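How to Move an Ulalus Save File to a New Phone

By Guido De Luca
10/20/23
4 min read

Ulalus keeps its progress in two places: a small profile on the Drundham server and a larger world folder on the phone. The profile holds your player name, purchases and rank. The world folder holds everything else, including the map, stored items, quest flags and key bindings. Logging in on a new phone restores the profile only. The world folder has to be copied by hand.

The steps below apply to the Android version. The phone-to-phone transfer offered during Android setup usually skips the folder.

What you need

Both phones, charged to at least half. A USB cable that carries data, and a computer with 800 MB of free disk space. The same version of Ulalus on both phones. To check the version, open Settings, then About, and read the number under the logo. If the two numbers differ, update the older one first. A save written by a newer build will not open in an older one, and the game shows only a blank slot.

Step 1. Close the world properly

On the old phone, load your character and walk to any inn. Sleep once. This forces a full write of the world folder. Leaving from the pause menu writes a partial save, and the last ten minutes or so of play can be missing from it.

Return to the title screen and wait for the small wheel in the corner to stop. Then close the app from the recent apps list.

Step 2. Export the folder

Open Ulalus again but do not load a character. Go to Settings, Storage, Export. Pick the slot and press Write. The game creates one file in the Documents folder, with the slot number in its name and the ending .uls. A long campaign takes up to 90 seconds to write. Keep the display on during this time — the export stops if the phone locks, and it does not resume.
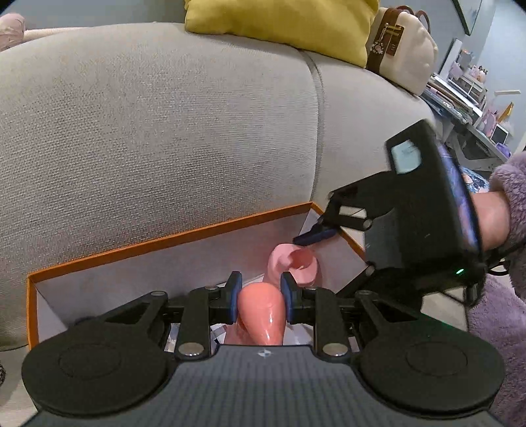

Connect the old phone to the computer and choose File Transfer when the phone asks. Copy the .uls file to the desktop. Compare the size in bytes on both sides. If the copy is smaller, delete it and copy again.

Step 3. Prepare the new phone

Install the game, log in, and play through the opening scene in Clendine until you are asked to name a horse. The Import button stays gray until this point. Any name will do; the imported save replaces it.

Close the app. Connect the new phone to the computer and copy the .uls file into Documents. Do not rename it. The importer reads the slot number from the file name.

Step 4. Import

Go to Settings, Storage, Import. Select the file and confirm the overwrite. The game restarts on its own. Load the slot and check three things: your position, the contents of the bank in Osman, and the quest log.

If the import fails

Error 8 means the account on the new phone does not match the one that made the export. Log out, log in with the correct account, and import again.

Error 10 means the file is incomplete. Go back to Step 2 and export again.

A black map with working menus means the texture pack has not finished downloading. Leave the game open on Wi-Fi until the download bar is gone. The save itself is fine.

Missing costumes are stored in the profile, so a second import has no effect on them. Use Restore Purchases in the shop menu.

Keep the .uls file on the computer until you have played a full session and slept at an inn on the new phone. After that the old phone can be wiped.

Related articles
Ulalus: Changing the Touch Layout for Small Screens
Where to Find the Second Ferry in Osman
Clendine Side Quests in Order
How to Free Up Storage Without Deleting a Slot
Controller Settings for Android Role-Playing Games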